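# Zovgate 工伤赔偿申诉文书集

这份说明写得有点长,先跟各位打个招呼。赶时间的朋友可以直接跳到“字段说明”和“已知问题”,愿意坐下来慢慢看的,泡杯茶,从头读就好。
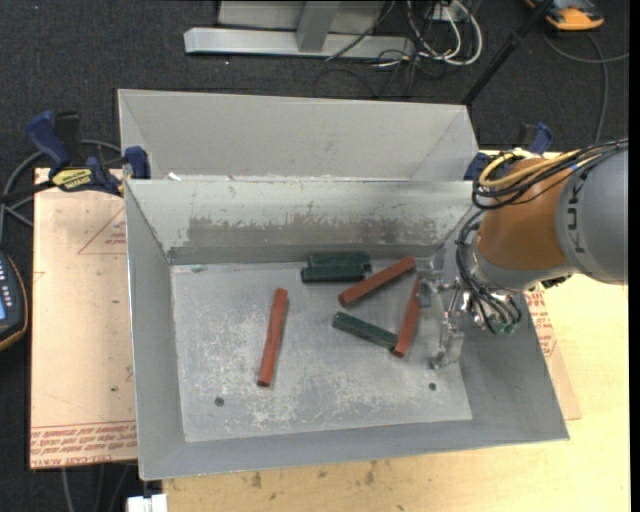 工伤赔偿的申诉材料,难处往往在于同一个案卷里什么都有:雇主的事故报告、医生的诊断意见、保险方的拒赔信、伤者自己手写的陈述,还有家属后来补交的各种单据。最早整理的时候,我们只想把它们粗粗归成两堆,一堆是伤者这边的,一堆是赔付方那边的,以为一眼就能分清,就像灰色铁皮箱子里的红褐色条块和深绿色条块,颜色摆在那里,伸手去拿就是了。真做起来才发现,文书可没有颜色,一封医生的信到底算谁的材料,有时要把前后几封信都读完才能判断(有时读完了还是要吵一架!)。现在这个版本的标注规则,大半是从这些争论里一点一点长出来的,所以下面会讲得细一些,请多包涵。

## 这是什么

Zovgate 是一套中文的工伤赔偿申诉文书,来源是 Mavetura 法律援助站多年来经手的案卷。收集时共有 989 份文书,经过去重、脱敏和授权核对,最后公开的是 980 份。每一份都是单独的一封信、一张表或一段陈述,并附有人工标注。

文书涉及的行业以仓储、装卸、食品加工和短途货运为主,建筑业的也有,但偏少。伤情从割伤、扭伤到长期腰背劳损都有。死亡案件我们没有收录,这一点在后面“没有收录的内容”里会说明。

整理的初衷很朴素。援助站的同事每天要帮来访者看懂拒赔信,而拒赔信的写法来来去去就那么些套路:说通知太迟,说伤病是旧疾,说当时不在工作岗位上,说材料不齐。我们想,要是能把这些套路标出来,新来的同事学起来会快很多,做文本分类和检索研究的朋友也能用得上。后来材料越攒越多,就有了现在这个仓库。

## 适合拿来做什么

- 给申诉文书分类,例如区分首次申请、补充材料、拒赔通知和复议决定
- 从拒赔信里抽取拒赔理由,并对应到信中的原句
- 按相似的事由检索旧案,供法律援助人员参考写法
- 研究公文用语的可读性(我们自己特别喜欢这个方向,有成果请一定告诉我们)

## 不适合拿来做什么

请不要用它来预测某一位伤者能不能拿到赔偿。案卷来自一个援助站,会来求助的人多半已经碰过一次钉子,所以拒赔的比例远远高于一般情况。拿这样的数据去训练一个“胜算打分器”,给出的分数会偏低,而看到低分的人很可能就此放弃申诉,这是我们最不愿意看到的事。

也请不要把它接到保险方的自动审核流程里。许可条款里写得很明白,这里再啰嗦一遍。

还有一点,文书里引用的规定只反映写信当时的情况,后来有些已经改了。数据集不能代替法律意见,手头真有案子的朋友,请去找当地的援助机构。

## 目录结构

```
zovgate/
 README.md
 LICENSE.md
 data/
 train.jsonl
 dev.jsonl
 test.jsonl
 guidelines/
 labels.md
 disputes.md
 tools/
 load.py
 check_schema.py
```

`guidelines/disputes.md` 值得单独提一句。里面是标注过程中有分歧的案例和最后的处理办法,文字比较随意,有几处还留着当时的口气。我们犹豫过要不要改得正式一点,最后决定原样保留,读的人能看出一条规则是怎么定下来的,比单看结论有用得多。

## 字段说明

| 字段 | 类型 | 说明 |
|---|---|---|
| `doc_id` | 字符串 | 文书编号,和原案卷号没有对应关系 |
| `case_id` | 字符串 | 同一案件的文书共用一个编号 |
| `doc_type` | 字符串 | 文书种类,取值见 `labels.md` |
| `side` | 字符串 | 材料出自哪一方 |
| `sector` | 字符串 | 行业大类 |
| `text` | 字符串 | 脱敏后的正文 |
| `reasons` | 列表 | 拒赔理由,只有拒赔类文书才有 |
| `spans` | 列表 | 每条理由在正文中的起止位置 |

一条记录大致长这样:

```json
{
 "doc_id": "zg-refusal-k",
 "case_id": "case-linden",
 "doc_type": "refusal",
 "side": "insurer",
 "sector": "warehouse",
 "text": "您提交的申请已经收到。经核对,您未在规定期限内通知雇主……",
 "reasons": ["late_notice"],
 "spans": [{"reason": "late_notice", "start": 13, "end": 25}]
}
```

正文里的换行保留了原样。手写陈述是由人逐字录入的,错别字没有改,看不清的字用 `□` 代替。有位伤者写信时习惯在每句话后面空一大块,这种空白我们压缩成了一个空格,别的格式没有动。

## 拒赔理由的五个大类

`reasons` 的取值一共有 5 种,细分的小类写在 `labels.md` 里,这里只讲大类。

**`late_notice`,通知过迟。** 案卷里最常被提到的期限是事故后 30 天。标注时只看信里有没有以迟延为由,至于这个迟延算得对不对,不在标注范围之内。有些信把就医日期当成事故日期来算,我们照标不误,争议写在备注里。

**`prior_condition`,既往伤病。** 腰背和肩膀的案子里特别常见。只要信中主张伤病早于事故存在,就归到这一类,哪怕用词非常委婉,比如“不排除与年龄相关的变化”。

**`not_at_work`,不属于工作期间。** 包括上下班路上、午休、换衣服、下班后留下帮忙等情形。午休期间在厂区内受伤的案例讨论得最久,标注指南里单独有一节。

**`missing_docs`,材料不全。** 信里必须指出缺哪一样材料,或者明确说材料不足。只是笼统地“请继续配合”不算。

**`not_covered`,不在保障范围。** 主要涉及雇佣关系本身,例如被认定为自雇、临时工没有登记,或者派遣公司和用工单位互相推。

一封信可以同时有好几条理由,事实上多数拒赔信都是这样写的,第一条站不住还有第二条兜着。所以做分类的朋友请按多标签来处理,别只取列表里的第一个。

## 标注是怎么做的

标注由援助站的工作人员和两位退休的理赔员一起完成。每份文书先由两个人各自标一遍,互相看不到对方的结果,标完再对照。一致的直接通过,不一致的放进星期六上午的碰头会上一起读。碰头会常常开过了午饭时间,桌上的面包都凉了,大家还在讨论一个“鉴于”到底管到哪一句。

负责统稿的是 Mimoza Babić,标注指南的初稿也出自她手。她坚持每条规则后面都要跟一段真实的文书片段,这个习惯后来帮了大忙:新加入的标注者遇到拿不准的地方,先翻片段,再看文字,通常就有数了。

标注工具用的是 Dervishi,一个我们自己维护的小网页程序,功能很简单,左边是正文,右边是标签,底下可以写备注。工具本身没有放在这个仓库里,代码比较乱,等收拾好了再说。导出格式和上面的字段表是一样的。

## 脱敏

人名、住址、电话、证件号、雇主名称、医院名称都替换成了占位符,例如 `[伤者]`、`[雇主]`、`[医院]`。同一案件里同一个人的占位符保持一致,跨案件则没有关联。

日期的处理稍微特别一些。具体日期整体平移过,但同一案件内部的间隔保持不变,这样涉及期限的理由仍然可以推算。平移的幅度每个案件都不一样,所以请不要拿文书里的日期去分析季节变化或者历年趋势,得出的结论一定是错的。

受伤经过里如果有过于独特的细节,比如某种少见的设备,或者当地人一看就知道是哪家工厂的描述,我们会换成更概括的说法。换过的地方用 `[概括]` 标出,读起来有点磕绊,请见谅。

## 从 989 到 980

去掉的那九份,原因都记了下来:有几份是同一封信的重复扫描,有几份当事人后来撤回了同意,剩下的脱敏以后几乎没有内容可读,留着也没有意义。撤回同意的文书已经从所有旧版本中一并删除。您如果手里还有早期的下载包,拜托请换成当前版本,并把旧的删掉。

今后如果还有当事人撤回,我们会照同样的办法处理,在更新记录里写一行,不写编号。

## 没有收录的内容

- 死亡案件。家属的信里有太多私人的话,我们觉得不应该放出来
- 未成年人的案件
- 仍在复议或者诉讼中的案件
- 医学影像和照片,仓库里的案件材料只有文字
- Raltwood 分站的案卷。那边的授权书用的是另一种格式,还没有核对完,希望下一版能加进来

## 数据划分

训练、开发和测试三个部分是按案件划分的,同一个 `case_id` 的文书不会出现在两个部分里。最早我们图省事按文书随机划分,效果好得让人起疑,查下来是同一案件的几封信措辞几乎一样,模型等于提前看过了答案。如果您要自己重新划分,千万记得按 `case_id` 来。

## 怎么读取

```python
import json

def load(path):
 with open(path, encoding="utf-8") as f:
 for line in f:
 if line.strip():
 yield json.loads(line)

for doc in load("data/train.jsonl"):
 if doc["doc_type"] == "refusal":
 print(doc["doc_id"], doc["reasons"])
```

`tools/load.py` 里有一个稍微完整的版本,可以按行业和文书种类筛选。修改过数据之后,请跑一下 `tools/check_schema.py`,它会检查字段有没有缺、起止位置有没有越界。

## 已知问题

1. 部分扫描件的识别结果里,“己”“已”“巳”混用。我们改过一轮,肯定还有漏网的。
2. `side` 字段对医生的信不太友好。目前的规则是看信由谁委托,委托方不明的标为 `unclear`。这个值在医疗类文书里相当常见,请不要当成缺失值扔掉。
3. 个别拒赔信只有后半部分,理由可能出现在丢失的那几页上。这类文书在备注里写了“残”。
4. `spans` 的位置按字符计算,不按字节。用别的语言读取时请留心。
5. 食品加工业的文书里,有一批信套用了同一个模板,除了占位符几乎没有差别。做语言模型的朋友最好先去一遍重。

## 许可

研究、教学和法律援助用途可以免费使用,也可以修改和再分发,前提是保留这份说明,并且不尝试还原当事人的身份。商业保险的审核、定价和反欺诈用途不在许可范围内。完整条款在 `LICENSE.md`,如果这里的说法和条款有出入,以条款为准。

## 引用

论文或者报告里用到本数据集时,写成下面这样就可以:

```
Mimoza Babić 等,《Zovgate 工伤赔偿申诉文书集》,Mavetura 法律援助站。
```

## 反馈和参与

发现标注错误、脱敏有遗漏,或者单纯觉得哪条规则不讲道理,都欢迎在仓库里开一个 issue。脱敏遗漏请不要把原文贴在公开的 issue 里,写上 `doc_id` 就够了,我们会自己去查。

想参与标注的朋友,请先读完 `labels.md`,再试标 `guidelines` 里附的练习片段,把结果连同您的疑问一起发来。问得多完全没有关系,我们反而高兴,好几条规则就是被新人问出来的。

下一次更新打算放在十一月,主要是补上错别字的修订和 Raltwood 那批案卷里已经核对好的部分。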